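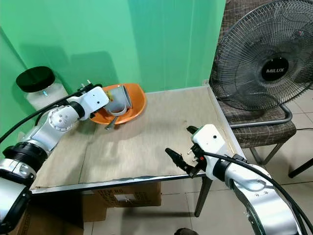
By Esko Halonen

6/8/19

Got to Rarkover at twenty past four with the gas light on and a cooler that had already leaked into the back seat. Both kids asleep. The plan was a lake site, the plan has been a lake site since February, and the board at the gate said LAKE LOOP FULL in those slide-in plastic letters that have probably been up since Memorial Day.

So. Overflow field or drive on. My wife looked at me, I looked at the gas gauge.

We took the field.

I should back up. Rarkover is a no-reservations park, one of the last in this end of the state. First come, first served, cash or check in an envelope, you tear off the stub and clip it to the post. Six loops on the map, only four open this season. The other two lost their bridge in the spring flood and the sign says "reopening soon," which it also said last summer. People love the place with a sort of stubbornness. You get regulars who arrive Thursday before a long weekend and park a trailer and go home again, which is against the rules and happens anyway.

What I did wrong, for the record. Left after lunch. Stopped in Tan for ice, then stopped again on the far side of Tan for the ice we forgot to put in the cooler because we were buying fishing worms. Took the county road instead of the highway, thinking it would be prettier. It was prettier. It was also behind a hay wagon for nine miles.

The field is just that, a mowed field. Fire rings made out of old wheel rims, picnic tables that wobble, two vault toilets at the top by the road. No shade until about six when the sun drops behind the ridge and then all of a sudden it's lovely. Swallows everywhere. Frogs so loud at dusk that my daughter asked if somebody could turn them down.

Tent went up in one try, I'll take that. It's an old three-pole Asusus, patched on the floor where a dog went through it, and the fly has never fit right. Newer tents are lighter. I keep looking at them in the store and keep not buying one. Stake it out square and get the back end into the wind and it'll sit through most anything.

Supper was hot dogs and a can of beans, eaten out of the can, since the bowls were in the other bag. The other bag was at home. We had four forks and a ladle.

Now the part I came for. Flelovia Falls trail leaves from the bottom corner of the field, not from the lake loop like the map shows. The map is old. There's a gap in the fence and a post with a blue blaze, and if you'd gotten your lake site you would have to walk clear around to find it. So there's one for the overflow people.

It climbs 1,058 feet, says the sign, and tops out just over 3,000 at the lookout. Doesn't sound like much. The first mile is nothing, wide old logging road, ferns, a creek you hear more than see. Then a set of log steps somebody built for people with longer legs than mine, and after that you're using your hands here and there. My son is seven and went up it like a goat. My daughter is four and went up it on my shoulders, kicking.

Start early. We were walking by seven and had the falls to ourselves. By the time we came back down we'd passed three groups going up in flip flops with one water bottle between them, and it was hot by then, really hot, and the steps have no shade on them at all.

The falls aren't tall. Two drops, a pool between them you can wade in if you don't mind your ankles hurting. Trout in it, little ones. Nobody in my party caught any, though the worms got a nice outing. There's a flat rock on the left side as you face the water that'll seat a whole family and I'd have stayed there until dark.

From the pool it's another half hour up to the lookout and I nearly skipped it. Don't skip it. You come out of the spruce onto bare rock and the whole valley is there, the lake, the field, our tent a tiny blue crooked thing at the edge of it. You can see the lake loop too, every site taken, trailers nose to tail, generators going. I could hear them from up there. Some 300 people down by that water by my guess, and we had eleven neighbors.

I felt a good deal better about the sign at the gate.

Second night it rained. Started at ten, quit around three, came back at five to make sure. The fly leaked in the usual spot, over my feet, and I slept with a dish towel on them. Kids didn't wake up. The field drains better then you'd think, the low side by the fence gets soggy but up top near the road we had no standing water. Camp high if the forecast is iffy, even though it puts you closer to the toilets than you'd like.

Breakfast was pancakes in the one pan. Coffee in the ladle, more or less. A man two tents over lent us a couple of cups and wouldn't take anything for it except a pancake, and then he told me the lake loop usually opens up Sunday around eleven, when folks pack out. If you can come Sunday and stay into the week you can have your pick. He's been doing it that way for years. I have a job, so I can't, but I pass it along.

We did walk over to see the lake before we left. It's a nice lake. Sandy at the swim end, weedy at the boat end, canoe rental at a shack that's open when it's open. Kids swam for an hour and came out blue. The showers over there take quarters and you're allowed to use them from the field, just show your stub.

A few things I wish I'd known, quick. The camp store closed for good so buy wood in Tan or from the farm stand right before the turn, they leave it out with a coffee can for the money. No phone signal anywhere but the lookout. Field is $12 a night, lake is $20, bring exact because there's no one to make change. The gate gets locked at ten and they mean it. Bug spray, the strong stuff, for the first half hour of dark. After that they leave you alone, I don't know why.

And bring the bag with the bowls in it.

Drove home by the highway. Needle was under the E when we rolled into the station at Tan, kids asleep again before I'd finnished pumping. We're going back in August, leaving at breakfast this time. I might not even stop to look at the lake board.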